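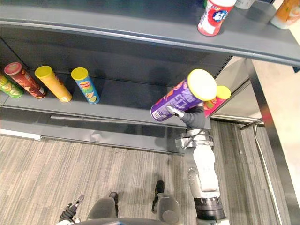 Carga máxima de un estante de góndola metálica con ménsulas en posición inclinada

gondola_sur
Publicado el 14 January 2024

Tengo que rehacer el cálculo de cargas de un lineal y no me cuadran los datos. Las góndolas son Sturov, montante perforado a paso de 50 mm, estantes de chapa con frente redondeado y ménsulas de dos posiciones (horizontal e inclinada). La ficha del fabricante da la carga admisible por estante solo para la posición horizontal y uniformemente repartida. En la inclinada no dice nada, y en la tienda la mitad de los niveles inferiores están así.

Además, la suma de lo admitido por los estantes supera lo que la ficha permite por módulo. ¿Qué valor manda? El suelo es moqueta sobre solera y los pies niveladores son los de serie.

mensula_y_montante
Manda siempre el menor de los dos. La carga por estante comprueba la chapa y la ménsula; la carga por módulo comprueba el montante, el pie base y la estabilidad del conjunto. Son verificaciones distintas y hay que cumplir ambas. Que la suma de estantes supere la del módulo es normal: el fabricante no prevé que se cargue todo al límite a la vez.

Sobre la posición inclinada:
– El peso deja de repartirse en profundidad. El producto desliza hacia el frente y el centro de gravedad se aleja del montante, con lo que aumenta el momento en los ganchos de la ménsula.
– El frente de la chapa recibe un empuje que en horizontal no existe. Si lleva tope o portaprecios, compruebe que va encajado en la chapa y no adherido.
– La reducción que se aplique tiene que darla el fabricante por escrito. Hay series en las que es pequeña y otras en las que la ménsula inclinada es una pieza distinta, con referencia propia.

Haga el cálculo con el peso bruto del producto y el estante lleno, incluidas las filas apiladas. Con envases cilíndricos tumbados el peso suele ser bajo, pero el empuje frontal se nota más que con cajas.

En cuanto a la moqueta, el problema es el asiento. Los pies se hunden de forma desigual y el módulo pierde el plomo a las pocas semanas. Coloque placas de reparto rígidas bajo cada pie y vuelva a nivelar con la góndola cargada.

reponedor_turno2
En la mía son Mazurek y las tenemos inclinadas desde siempre, sin problema. Yo no le daría tantas vueltas. Eso sí, los pasadores de seguridad de las ménsulas hay que ponerlos, que en el montaje se los dejan en la bolsa.

tec_almacen_bm
Un matiz a la primera respuesta: mire si el módulo es de una cara o de dos. En el de una cara, anclado a pared, el límite por estabilidad cambia por completo respecto al central. En nuestras Biltmont la ficha trae dos tablas separadas y durante un tiempo se usó la equivocada. No mezcle tampoco ménsulas de otra marca aunque el paso coincida – la forma del gancho varía y el apoyo queda en un solo diente.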